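Humora Foundation, Skorau Grants Programme
Progress report: Deferred Sentence Supervision Project
Submitted by Montserrat Huerta, project lead
24 February 2026

1. Scope of this report

The report covers the second half of the grant year. It deals with young adults who have been given a deferred sentence by the Buchanan bench for non-violent property offences, mainly burglary of unoccupied premises, criminal damage and theft from vehicles. Cases involving violence or drugs supply are outside the grant and are not reported.

The terms of deferral are unchanged. A person who completes the period without a further offence, pays any compensation ordered and keeps all appointments returns to court with a written recommendation from the project. The decision remains with the court.

2. Caseload

The project opened 91 cases in the reporting period. The lower age limit is 18 and there is no upper limit under the grant agreement, although referrals above the mid-twenties are uncommon. Burglary remains the largest offence group, followed by criminal damage.

Seven cases were returned to court early. Four of these followed a new charge. The other three were for missed appointments after two written warnings. No case was returned for unpaid compensation alone, in line with the guidance agreed with the court office last year.

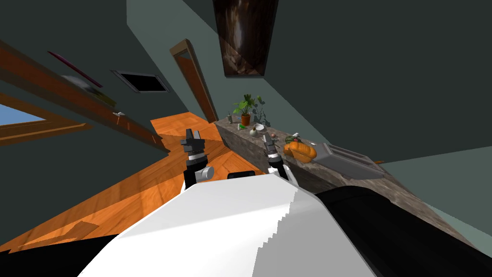 Allocation to a supervising officer now takes place on the day of the hearing where the court list allows. Under the earlier arrangement the papers were sent on in a weekly batch, and first appointments were often held up as a result. The remaining delays arise mostly from late sittings, when the order is drawn up after the office has closed.

3. Records system

Case records were moved to Illilus in December. The transfer included all open cases and those closed under the present grant, over 200 files in total. Two faults were found during checking. Compensation balances were carried across without the date of the last payment, and the field for curfew conditions accepted only one address. The first has been corrected by hand from the paper ledger. The second is with the supplier, and officers are entering second addresses in the notes field until a fix is supplied.

Quarterly figures in the annex were produced from the new system and checked against the old one. Differences were limited to cases transferred in from other courts, which the old system counted twice. Earlier reports overstated that group slightly and a corrected table is attached.

4. Work with victims

Householders and shopkeepers are offered a letter setting out the terms of deferral and the date of the return hearing. Uptake of the follow-up telephone call was lower than planned. Several people said that the first letter was hard to follow, in particular the paragraph on what happens to the conviction at the end of the period. The letter has been rewritten and shortened, and the court office has approved the new text.

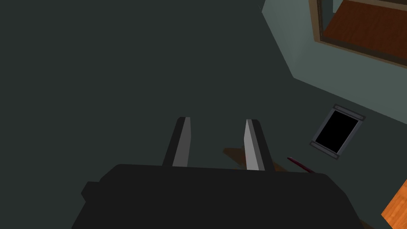 Figure 2. Simulated view with gripper fingers.

5. Staffing and spend

One supervising officer post was vacant for part of the period. Cover was provided from within the team and the saving has been set against interpreter costs, which were above budget. Travel was below budget. The overall position is within the limits set in the grant agreement and no transfer between headings is requested.

6. Next period

Work planned for the next period is as follows. Completion of the curfew address fix and a second check of migrated records. A review of the warning procedure for missed appointments, including whether a text message may count as written notice. Recruitment to the vacant post, subject to vetting. A short note on reoffending after completion will be supplied with the final report, as the follow-up period for the first group has not yet ended.

Annex A: Quarterly caseload tables
Annex B: Corrected table, transferred cases
Annex C: Revised letter to victims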